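Skesstead Household Help
Laundry and Closets
4 people are following this thread

How do I fold printed T-shirts so they don't come out of the drawer a mess?

Posted by Mirnetton

I finally cleared the dining table to do all my laundry folding there, and I love it! So much better than the bed. Jeans are easy, they practically fold themselves. My trouble is T-shirts, and the red ones with printing are the worst. The cloth part goes where I want and the print part does its own thing.

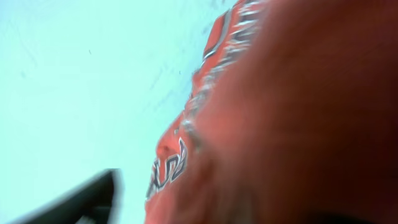 Red one with the lettering, all rumpled up.

I've got 31 tees to get through before I go see my sister in January, and one drawer to put them in. Do you fold them print in or print out? And does the table matter? Mine is wood and the shirts slide all over when I pull on a sleeve.

Lorna Halliday

Oh, I love this question! Print out, always, so you can see which shirt it is without digging.

Spread it face down first and get the whole thing flat before you fold anything. I used to skip that and wonder why my stacks leaned.

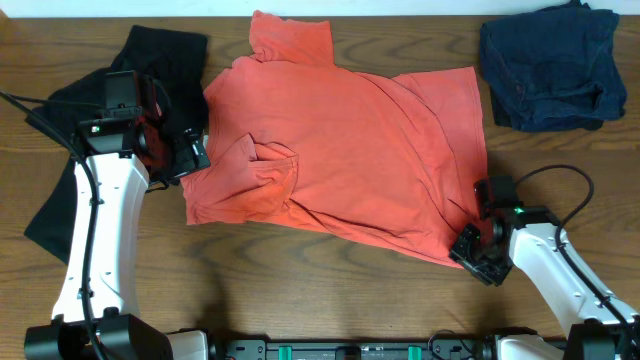
Work from the middle of the shirt out to the sleeves with the flat of your hand. Don't tug the hem, that just drags the whole shirt toward you. And give yourself some space! If there's a black piece right up against an orange one, move it before you start or you'll end up folding a bit of both. Then:

1. Fold one side in to the middle, and lay the sleeve back on itself.

2. Same on the other side. Smooth out any long creases now, while the cloth is still one layer deep in the center.
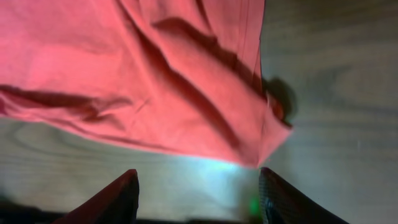
3. Bring the hem up to just short of the collar.

4. Fold in half again, or in thirds if your drawer is shallow, and stand it on its edge.

For the sliding, put a bath towel under the shirt. Works great on my table.

Nassar

i just roll mine. takes no time and you can fit up to 31 in a drawer easy, mine's not even a big drawer

Angus Gourlay

Lorna has it right, and I'd add one thing: do the heavy stuff last. Push the dark blue pile to the back on one side, keep the pinks and reds on the other, and leave yourself the middle of the table to work in.
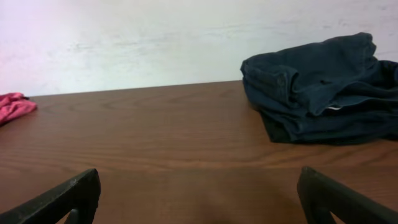
Once the tees are done you can spread the big pieces out over the whole width and take your time with them. I started doing it this way last winter and now I kind of look forward to laundry, which my wife finds very funny. Try it with a couple of shirts first and tell us how it went!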